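Infrastructure notes: cooling and airflow in small server rooms

Most of the rooms our members look after were never designed to hold servers. They were storage rooms, copy rooms or the back half of an office, and the equipment arrived one cabinet at a time. The room at Hornholm is typical. It holds 10 cabinets, has one wall-mounted cooling unit at each end, and until this March ran with its setpoint at 64 degrees Fahrenheit. Two machines near the top of one cabinet still logged inlet temperature warnings every afternoon.

A low setpoint did not fix those warnings, and a lower one would not have fixed them either. The cooling units measured air coming back to them near the ceiling. The servers were drawing in air at the front of the cabinet, six feet up, and a good part of that air was their own exhaust. It came over the top of the cabinet and through the open rack units between machines. The rest of the room was overcooled to make up for it.

Petro Sirko, who maintains the room, began with measurement. He taped three sensors to the front door of each cabinet, at knee, waist and head height, and logged them for a full week before touching anything. The spread between the lowest and highest sensor on the worst cabinet was 17 degrees. On the best it was three. A spread above eight or nine degrees on one door nearly always means recirculation, and at that point there is little value in adjusting the cooling equipment.

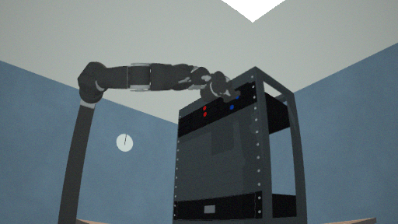 The first change was blanking panels. Every open rack unit got one, including the single-unit gaps that people tend to skip. Snap-in plastic panels are adequate and can be removed without tools, which matters in a room where the layout changes. Petro used panels from Bognár in most cabinets and had to trim them in two older ones where the square holes were slightly out of spec. If you have round-hole or threaded rails, check the fit with one panel before ordering a case.

The second change was cable openings. A floor or ceiling cutout with a dozen patch cables in it is mostly open area. Brush grommets close most of it. For openings that are rarely used, foam cut to size works as well, provided it is rated for the purpose. Ordinary packing foam is a fire hazard and sheds particles into the fans.

The third was airflow direction. Four network switches had been mounted with their ports to the rear, for easier cabling, and their fans blew port side to power side. In that orientation they drew hot air from the back of the cabinet and discharged it into the cold side. Two had reversible fan modules. The other two were fitted with side ducts. It is worth checking the color of the fan handles or the part number on every switch you own, as replacement units are often shipped with the opposite direction from the one they replace.

After these changes the spread on the worst door fell to six degrees. Only then was the setpoint raised, two degrees at a time, with a week between steps. It now stands at 74. The inlet warnings have not come back. Metered energy for the two cooling units was 1,406 kilowatt-hours in the last full month before the work. The saving in the first month after it was 408 kilowatt-hours, with outdoor temperatures close to the same. Expect a smaller difference in summer, when the condensers have less margin.

A few points on monitoring. The room logs to a Rusix collector at one-minute intervals, and alarms are set on the rate of change as well as the absolute value. With both cooling units off, a room this size can gain a degree a minute – sometimes more – so a fixed threshold alone gives very little time to respond. Alarm messages should go out over a path that does not depend on the switches in the room. At Hornholm that is a cellular modem on its own small battery.

Humidity got less attention than it used to. The old practice of holding a narrow band led the two units to work against each other, one humidifying while the other dried. Petro widened the band and switched to dew point control, and the humidifier has hardly run.

Materials for the whole job came in under $1,000, sensors included. The sensor mounting template and the logging sheet are on the Usurus members' page, in the facilities folder. Corrections and readings from other rooms are welcome and can be sent to the usual address by Friday for inclusion in the next issue.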